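What Lives Inside a Computer?

Reading time: 4 minutes

Have you ever looked at a big computer box under a desk and asked yourself what it is doing in there? From the outside you see only a few buttons and holes. The box is called a tower. Inside it there is something like a very small town, with streets, a kitchen, parking places and a power station.

The largest part is the motherboard. It is a flat board, often green, and almost all other parts are connected to it. Very thin metal lines run across the board. These are the streets of our town, and electric signals travel on them.

The most famous part is the processor, also called the CPU. It follows instructions, one after another, very fast. When you press the letter A, the processor helps to decide what must happen next. It sits in a special seat called a socket. A small metal lever holds it tight, so it cannot move.

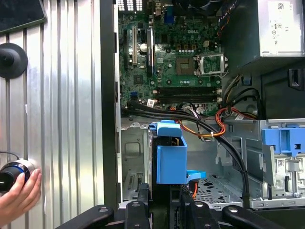 A Dell computer with its side panel off. Look for the metal lever of the processor socket, close to the white DELL letters.

Did you find the two long black memory slots? They have little white latches at one end. Memory sticks go into slots like these. Memory is the place where the computer keeps what it needs right now – the drawing you are making, or the game you are playing. When the power goes off, this kind of memory forgets everything. For this reason your teacher always tells you to save your work!

The other slots, the ones standing side by side, are for extra cards. A card can give the computer a new skill, for example better sound. The white one is a PCI slot, an older kind.

And what are the little round cans? They are capacitors. A capacitor stores a bit of electricity and gives it back when it is needed, like a small water tank on a roof.

The silver metal box in the corner is the power supply. It takes electricity from the wall and changes it to the kind that the parts can use. The colored wires bring electricity to different places in the tower.

One important rule: never open a computer alone. Ask an adult, and pull the plug out of the wall first. The power supply box itself must always stay closed – even for adults.

Written by Felicja Krawczyk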